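Speaker notes, Dondholm workshop, Sun 14 July

(Slot is short. Skip the bit on file formats if the last speaker overruns.)

Hello everyone, thanks for staying on after lunch. I'm going to talk about Rito, our kitchen simulator, and a question that's bugged us since October: when a robot policy goes wrong, how much of it is down to what it can see?

Quick bit of background. We train on demonstrations recorded in simulation, 3731 of them in the current set, and the policy gets pictures and joint angles and that's it. No cheating with object positions! I did cheat in the first version and the numbers looked gorgeous, and then we took the positions away and, well. Ask me in the break.

So, the close view. Let people look at this for a moment before talking. 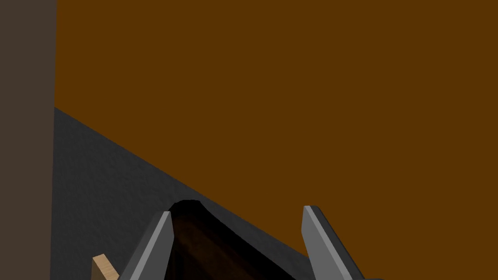 Credit: Rito simulator render, Fluvbridge robotics group

Fingers open, something dark and hollow between them, and a huge plain patch of brown-orange taking up most of the view. I've shown this to people in our own group and had cup, bowl and tube as answers. Fair enough, I'd struggle too. The policy has to choose a grasp from pictures like this, and all that flat colour gives it very little to work with.

What we tried is dead simple. We hide one view at a time during training, at random, so the policy can't lean on a favourite. Then we test on 1069 held-out starts with every view switched back on. (Somebody will ask about seeds. We ran 29, and yes, it took ages.)

Next slide, the wider view. Slow down here, I always rush it.

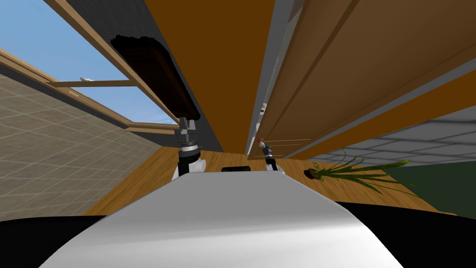 Both arms up towards the cabinets, left gripper holding the dark brown board or tray.

Now you get the window, the worktop, the plant, and you can see where one arm is compared with the other. You lose the fine detail at the fingertips though, and that right arm looks tiny from back here. Neither view is enough by itself, and hiding them in turn pushed the policy into using both. Grasps got better, and we saw far fewer of those odd freezes halfway through a reach.

Two caveats, please don't skip them. It's all simulated, so I'm making no promises about a real kitchen. And Conceição, our second test kitchen, barely improved. We think the lighting is to blame but haven't checked yet.

Questions. If it's quiet, show the failure clips.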